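Cutting and mounting sections from paraffin blocks

Gedero Histology Notes, updated 7th July

These steps cover routine sectioning of formalin-fixed, paraffin-embedded tissue on a rotary microtome. They assume the block is already trimmed and labelled. If your lab has its own written procedure, follow that one where the two differ.

What you need

Microtome with a new disposable blade
Cold plate or tray of ice
Water bath and thermometer
Fine brush and curved forceps
Charged slides, labelled in pencil
Slide rack and drying oven

Before you start

Fill the water bath with distilled water and set it a few degrees below the melting point of your wax. Ours sits at 42 for most blocks. Drag a piece of lint-free tissue across the surface to clear dust and bubbles.

Put the blocks face down on ice for 30 minutes. Fatty tissue such as breast may need longer. Check each block number against the worksheet while you wait — the Mavwood sheet lists them in cassette order, so a missing block shows up quickly.

Cutting

1. Lock the handwheel, then clamp the block. Fit the blade last.
2. Line up the block face with the blade edge and face off in coarse steps until the whole piece of tissue shows.
3. Put the block back on ice for a few minutes.
4. Set the thickness to 4 microns. Discard the first few sections.
5. Turn the wheel at a slow, even speed and let a ribbon form. Support the free end with the brush.
6. Lay the ribbon on the water, shiny side down, far end first.
7. Separate the sections with the tips of the forceps once the wrinkles have gone.
8. Bring a slide up under the section at a steep angle and lift it straight out.

Stand the slides upright to drain, then dry them at 60 degrees for an hour. Slides for immunostaining can go overnight at 37 instead.

If something goes wrong

Sections curl or won't ribbon: the block is too warm or the blade is dull. Chill the block and move to a fresh part of the blade.

Lines down the section: a nick in the blade, or calcium in the tissue. Try surface decalcification if a new blade doesn't help.

Thick and thin bands: something is loose. Tighten the block clamp and blade holder, and check the clearance angle.

Tissue floats off during staining: usually water trapped under the section. Drain for longer before the oven.

Wipe the forceps between blocks and skim the bath every time. A stray fragment from one case on another patient's slide is a serious error.

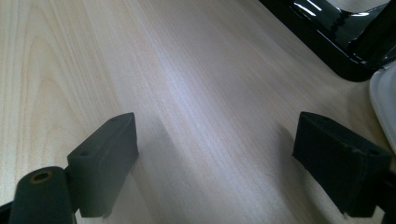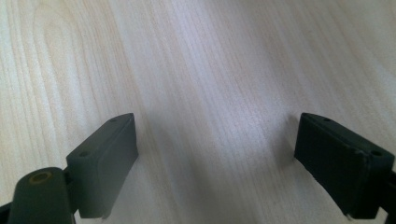

Pale wood surface with fine grain, both views.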